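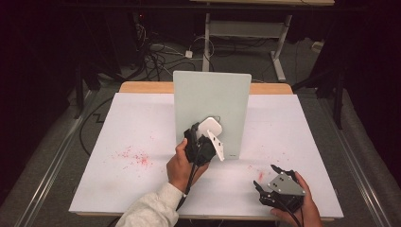 Two hand-held grippers at the panel station, with a small white part in the left one.

Brorix – Hiltness site
Minutes of the staff and automation meeting, May

Present: assembly, stores, maintenance, training, site management
Apologies: Plekolov (supplier)
Start: 2 p.m.

1. Minutes of the last meeting
Agreed with one correction. The Song line goes over to the new cells after the summer shutdown, not before it.

2. Panel station
Training reported 234 recorded runs with the hand-held grippers against a target of 500. Assembly said the work is slower than the normal job and hard on the wrists toward the end of a session. The cables pull when the operator reaches across the board. Maintenance will look at an overhead cable support.
Assembly asked whether run counts will be used in performance reviews. Management said no and will put that in writing.

3. Jobs and grades
Management repeated that no one on the Song line will lose their job when the cells start up. Some of the placing work will go. The people doing it now will move to cell tending, inspection or stores. Assembly asked what grade cell tending will carry. Management does not have an answer yet – the grade is still with head office. Assembly asked for it to be noted that they raised the same question last time.
Stores said they can take people on days but have no openings on nights.

4. Training
The cell tending course is open to all shifts. Night shift said the sessions all fall in their sleeping hours. Training will add a 10 p.m. session.

5. Error reports
Plekolov sent a list of 102 faults from the trial cell, most of them dropped parts. Maintenance wants the list sorted by part number before anyone tries to act on it. Plekolov to be asked for a new copy.

6. Any other business
The break room microwave has been replaced. Lockers on the Song side are still short of keys.

Actions
Management: written note on run counts; answer on the cell tending grade
Maintenance: cable support
Training: night session; request to Plekolov for the sorted list
Stores: locker keys

Next meeting: June, 2 p.m., upstairs meeting room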